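Threads > Rangi Katene > Reading series notes

Notes on the Kivham story nights, for people who keep asking how to get a slot. Short thread.
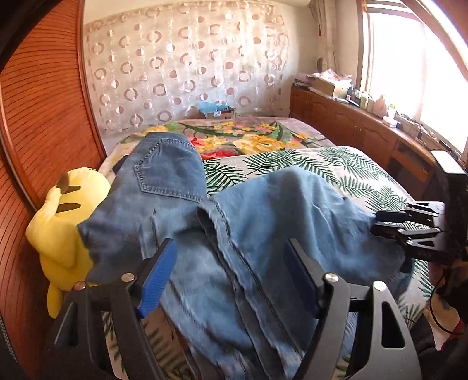

1/ Kivham is a monthly reading night for speculative fiction, upstairs at the Zunell bookstore in Flivthorpe. I book the readers. We have two per night, with a break between them long enough to get a drink.

2/ Each reader gets 23 minutes. It's an odd number because the first season ran on half-hour slots and we kept missing the last bus. Please time yourself out loud at home. Reading silently will fool you by a lot.

3/ You don't need a book out. Of last season's readers, 7 had only published short stories, and one of those had the longest line at the signing table, for a chapbook.

4/ To apply, send one story or the opening of a novel, plus a bio. Plain text in the email is fine. I don't open attachments from people I don't know. Say if you've read in public before. It doesn't count against you if you haven't.

5/ Bios: up to 500 characters. I read them from a card and I will cut long ones. If your name gets mispronounced a lot, spell it out the way it sounds.

6/ Novel excerpts do better if they start at chapter one. If you have to explain three kingdoms and a war first, pick a different section. A whole short story that fits the slot usually works best.

7/ We record audio of most nights and post it the week after. You can say no, and you can say no after you've read. Some magazines count a recording as prior publication, so check before you read anything unsold.

8/ Pay is a flat fee, same for everybody, handed over on the night. Zunell orders in your books if I give them a month's notice. If you're self-published, bring your own copies and keep what you make.

9/ Stairs: there are two flights and no elevator. For readers or listeners who can't do stairs, we move the whole night down to the shop floor. Email me ahead and I'll set it up. We did this twice last season and the sound was better down there anyway.

10/ The December night is full. It's the Xolalpa anthology launch, with two of the contributors reading and a short Q&A after. Doors at 7, free, no tickets.

11/ I'm reading submissions for spring now. Everyone gets an answer, including a no. If you got a no last year, send something else.

Posted 26 November 2024
Filed under: Readings & Events, Science Fiction and Fantasy, Podcasts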